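From the Laskowska Street Co-op newsletter
November 26, 2023

The bag amnesty: how it went

Regular readers will remember that in October we asked members to go to the cupboard, or the hook behind the laundry door, or the boot of the car, and bring back any shopping bags they weren't using. We had run out at the counter and I was tired of watching people carry loose beetroot to the tram.

I had pictured a modest pile. What we got was 2,186 bags in 20 days, from a membership of 1,506, and I would like a word with whoever brought in theirs packed inside a suitcase and then asked for the suitcase back.

Most were calico or canvas. A good many came from conferences, including several from a dental hygiene weekend in Ballarat that must have been very well attended. There were bags from bookshops that closed years ago, which caused a bit of sighing at the sorting table, and a bag from a political campaign whose candidate's own household seems to have dropped it off.

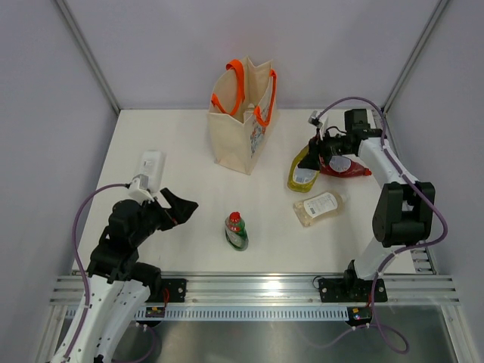
Sorting took two evenings. Anything with a sound base and both handles went in the wash, and anything with a mystery stain went to Mieczysław Wysocka, who cuts them up for the worm farm and doesn't ask questions. Zips, press studs and laminated linings had to come out first. The worms at Oleck Reserve are apparently on to their second helping and going well, although the one pair of cargo shorts that got into the mix has been returned to the lost property box.

We also learned that the green supermarket bags, the ones everybody has and everybody forgets, do not go in the worm farm. They are plastic, for all that they feel like cloth. Camumia, the upholstery place two doors down, has taken a stack for storing offcuts, and the rest are folded under the counter for anyone with a muddy dog.

So, the new arrangement. Clean bags hang on the rail by the bulk bins. Take one if you need one and bring it back when you remember. There is no deposit and no sign-out sheet – we tried a sign-out sheet for the ladder and it was last seen with the ladder. The limit is six per household, introduced after one member took enough to line a shed.

Please stop bringing more. The amnesty is closed. I found four on the doorstep this morning with a note saying "just these", and they have gone on the rail, but I was short with the doorstep about it.

Next issue: jars. The lids are kept separately from the jars, in the tub marked Rollum, and I would ask you all to think about that before you write in.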